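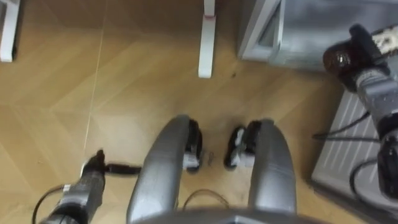 3.2 The floors

Figure 4. Parquet in the Killholm flat, with a small dark speck left on the boards.

We came to floors rather late in our study of everyday tidying, and I am glad we did, for people turned out to have a great deal to say about them. Wooden boards in a warm light brown, such as those in Figure 4, were much loved in Killholm, though several households grumbled that every crumb shows up on them. In Werden, where carpet is more usual, hardly anyone mentioned crumbs at all. Of the 100 diaries collected in November, nearly 7 in ten spoke of sweeping as a pleasant little pause in the day - a finding we take up again in Section 4.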